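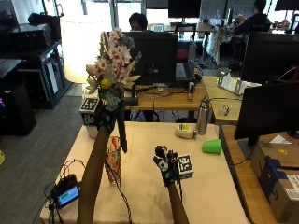
Glove station, marker cubes on, bouquet in the left hand.

Handout 4: Looking after the Nokeo cell

I always start with the gloves. Check that each cube sits tight on its mount (a loose one will ruin your whole afternoon!) and keep the wrist cable clear of the table edge. Then log 25 test poses.

Next comes the hand-held gripper. Wipe the fisheye lens, then try a view with something long and green up close, like so: 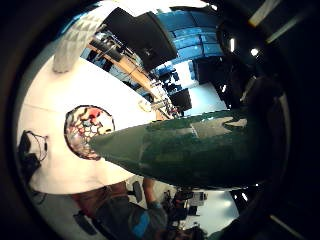 Before you shut down

Save your log, coil the cables loosely and hang up the gloves, please!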